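# Wrapping a small bunch of roses at home

You don't need a flower shop counter for this, just a clear table and somewhere to put the scraps. Clear the whole table before you start. Paper snags on mugs and mail, and a crease in the wrong place shows.

**Stems first**

Strip every leaf that would sit below the tie. Recut the ends at a slant and stand the roses in deep water for 3 hours before wrapping. Dry the stems with a towel, or the paper will pucker.

**Paper**

Matte floral paper holds a fold better than tissue. I buy the Lanari sheets in pink and purple. Tissue is fine as an inner layer, but it tears if you grip it twice in the same spot.

- Turn the sheet so one corner points away from you, like a diamond.
- Lay the roses down the middle one at a time, blooms toward the top corner.
- Keep the rest of the bunch beside the paper, within reach – heads all facing the same way.
- Fold the bottom corner up over the stem ends if the bunch is going in a car.
- Bring one side across, then the other, and let the second overlap the first at a slant.

Don't press the folds flat. A loose flap looks fuller, and you can still slide a stem in if there's a gap.

**Ribbon**

Cut more than you think. For 6 roses I use 900 millimeters and trim the tails after tying. With printed ribbon, check that the lettering faces out before you pull the knot tight. Tirta Gunawan showed me how to tape the middle of the ribbon to the back of the paper first, so it can't slip while you tie.

Pale ribbon with tan lettering on purple paper, and a pink sheet with a single rose on it: 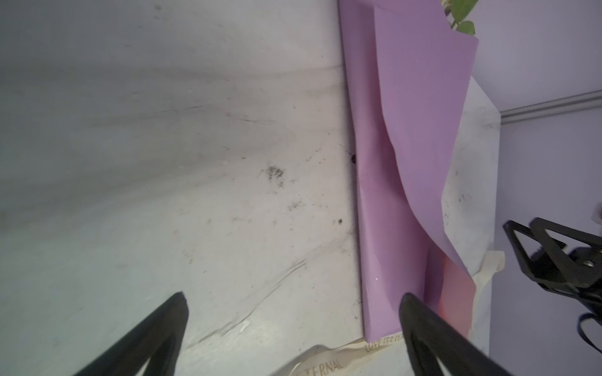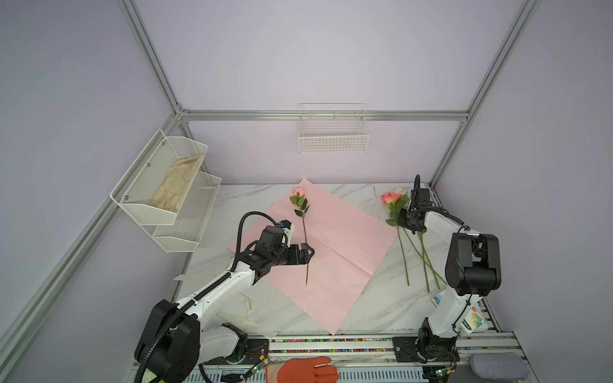 Wrapped roses will keep overnight in a cool room if the stem ends are in a wet paper towel inside a sandwich bag. Put the bag on before the paper. Keep them away from the fruit bowl and off the top of the fridge.

Save offcuts longer than your hand. They roll up inside an empty paper towel tube, and the next small bunch can use them as a collar. Shorter ones go in the recycling, unless the paper has a plastic coating – then it's trash.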